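Unit 3: Throwing Mechanics and Workload

Coaching Baseball, spring term. Read before the practical session. Bring the workload sheet from Unit 2.

1. Scope

This unit covers the overhand throw as used by pitchers, and the recording of throwing load across a season. Fielding throws are treated in Unit 4. Hitting is not covered in this course.

The term "delivery" means the whole motion from first movement to the end of the follow-through. The term "arm action" means only the path of the throwing arm within it. Students often mix the two in written work and lose marks for it.

2. Phases of the delivery

Windup. Begins with the first movement of the lead leg and ends at peak knee height. Loads on the shoulder and elbow are low. The main thing to check is balance over the back leg. A pitcher who drifts toward the plate in this phase will usually be late with the arm.

Stride. Begins as the lead leg moves down and forward, and ends when the lead foot lands. The hands separate early in this phase. Stride length is recorded as a share of body height. Foot position at landing should be on or close to a line from the back foot to the target.

Arm cocking. Begins at foot contact and ends when the shoulder reaches its greatest outward rotation. The pelvis turns first and the upper trunk follows. The gap in time between the two is called separation. Stress on the inner side of the elbow is high near the end of this phase.

Acceleration. Runs from greatest outward rotation to ball release. It is the shortest phase. On ordinary video it may take up only one or two images, so do not try to judge it from a phone clip taken at normal speed.

Deceleration and follow-through. The muscles at the back of the shoulder slow the arm after release. The trunk should continue to flex over the lead leg. A pitcher who stands up sharply after release leaves more of the work to the arm.

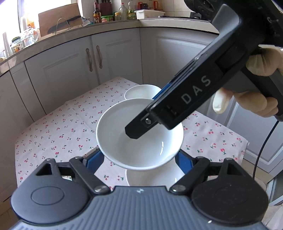 3. Common faults

Early trunk rotation. The chest opens before the lead foot has landed. Separation is lost and the arm trails. Check from the open side.

Closed landing. The lead foot lands across the line, toward the throwing-arm side. The pelvis is blocked and the pitcher throws across the body. Check from behind.

Low elbow at foot contact. The elbow sits well below shoulder height when the foot lands. Note that arm slot at release is a separate matter. A sidearm pitcher can have a sound elbow position at contact, because slot depends largely on trunk tilt.

Soft front knee. The lead knee keeps bending after landing. Often a strength problem. Correct it in the weight room before trying to correct it on the mound.

Work on one fault at a time. Record the fault, the drill used and the number of throws on the sheet.

4. Measuring workload

A pitch count records game pitches only. It leaves out warm-up throws, bullpen work, long toss and throws made from other positions. For this course, load is recorded as all throws made, sorted into three effort bands: light, moderate and full.

Weekly load is the sum of throws in each band multiplied by the band weight (light 1, moderate 2, full 3). A pitcher with 100 light, 50 moderate and 25 full throws has a weekly load of 275 units.

For the class exercises, a rise of more than 25 percent from one week to the next is marked as a flag. This is a teaching threshold. It is not a medical limit, and local league rules on pitch counts and rest days always take priority.

5. Worked case: the Skaller data

The Skaller sheet follows one starting pitcher through the first part of a season. Load in the first week is 300 units, all from light and moderate throws. By the last week in June it is 1,000 units. Two weeks are flagged. The first follows a rainout, when two starts fell close together. The second follows a move to the outfield between starts, and the game pitch count shows no change at all in that week.

Compare this with the Fumwood sheet, where the totals are similar but the rise is even. No weeks are flagged.
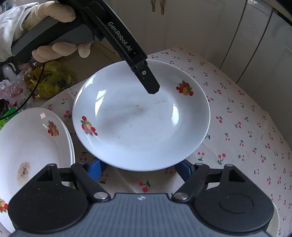 Page last changed: 2023-05-14

6. Practical session

Meet at Durrani Field, third-base side. Work in pairs. One student throws and the other records, then change over. Throws are at light and moderate effort only.

Place one camera behind the mound and one on the open side, both at chest height. Save clips to the Elis folder under your group number. Clips saved elsewhere will not be graded.

Anyone with current shoulder or elbow pain records for both turns and does not throw.

7. Questions for the write-up

At which point in the delivery is separation measured, and from which camera position can it be seen best?

Why does the game pitch count miss the second flag in the Skaller sheet?

Rework the Skaller totals with band weights of 1, 2 and 4. State which weeks are now flagged – and whether the change would alter your advice to the coach.

Write-ups should not exceed two pages, tables included.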